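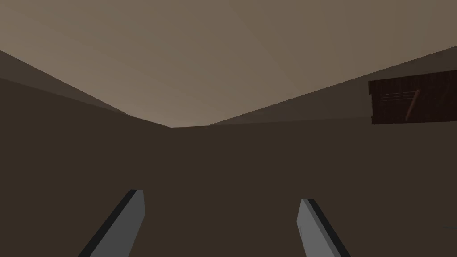
The two fingers of the gripper over a brown surface in the computer simulation, with a wooden panel at the right.

Kitchen robot still needs a human to finish the washing up

A robot arm that is being taught to do kitchen chores can now put away a dry plate in most of its attempts, but it is not ready to work in a real home, its makers told visitors in Clillimthorpe on Monday.

The company Cellari has worked on the arm for 2 years. Most of the training happens inside a computer, where the same chore can be repeated day and night and a broken cup costs nothing. Only after this the program is moved to a real arm, which stands in a test kitchen behind the office.

In the last round of tests the arm was given 100 attempts at each chore. Putting a plate in a rack went well. Wiping a table was slower than by hand, but the result was accepted. Folding a tea towel succeeded in 32 attempts, and the engineers do not hide that this number is poor.

"People see a short film of a robot making breakfast and they think it is solved," said Kwabena Acheampong, who leads the tests. "A towel is never two times in the same shape. For us it is easy, we do not even look at it. For the machine every towel is a new problem."

He said that opening drawers and doors is also difficult. In the simulation a drawer always slides in the same way, while the drawers in the test kitchen stick a little, and one of them has a loose handle — the team decided not to repair it.

The bakery chain Bunetti has asked for a trial in one of its shops. The arm would move empty trays from the counter to the back room after closing time, at 6 in the evening, when no customers are inside. The staff would still load the oven and clean the slicing machine. A manager of the shop said that she would be glad of any help with the trays, but that she does not plan to change the working hours of anybody.

The trial is expected to start in June. Before that, the arm must move 600 trays in the test kitchen without dropping one. It has not yet managed this.

Cellari did not want to give a price for a home version. Visitors who would like to see the arm at work can write to the company, which opens the test kitchen again next month.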